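Nikby storage basket review

Price: £15 from Kemport
Reviewed: 15th November

I bought the Nikby to replace a plastic crate that had cracked along the base. It is an oval wicker basket with a handle at each end, and it is sold for vegetables, though it would do for bread.

The weave is tight and I found only one loose end, which I trimmed with scissors. Potatoes and onions keep well in it as long as the room is cool. Soil does fall through the bottom – put a sheet of newspaper underneath.

Cleaning is the weak point. A stiff brush gets most of the dirt out, but the leaflet says not to soak it. The larger Plerkport costs more and has a liner you can wash.

The handles are comfortable and have not creaked so far, even with a full load of veg. 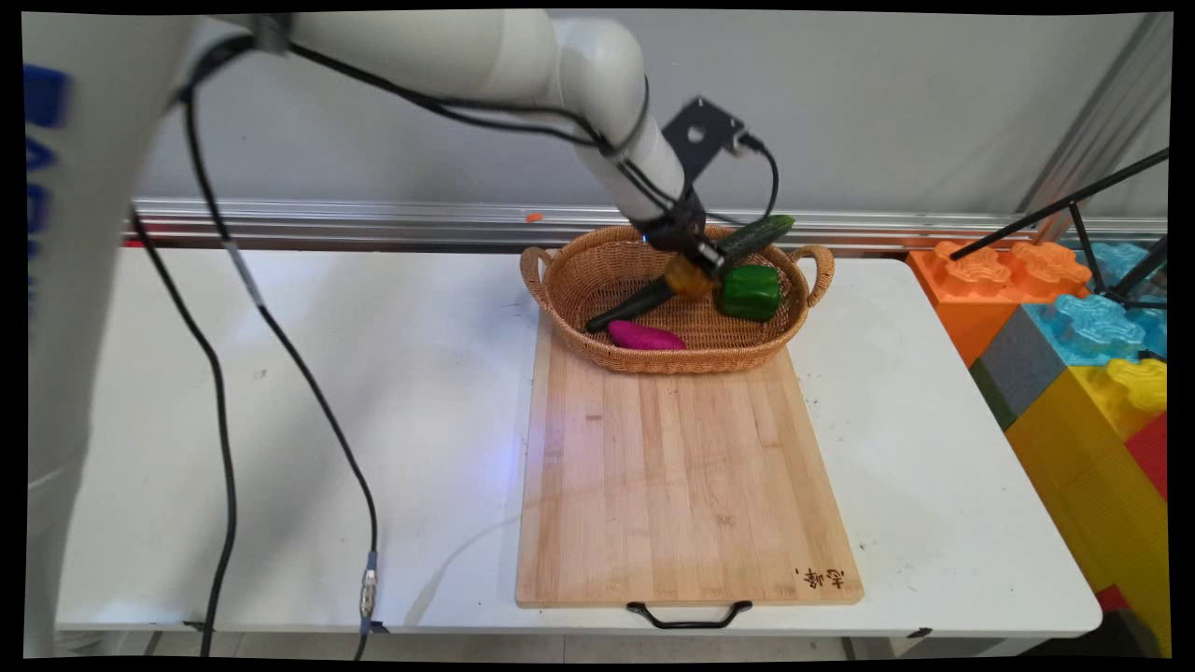 Verdict

Good value for a small kitchen. Buy the Plerkport if you grow your own.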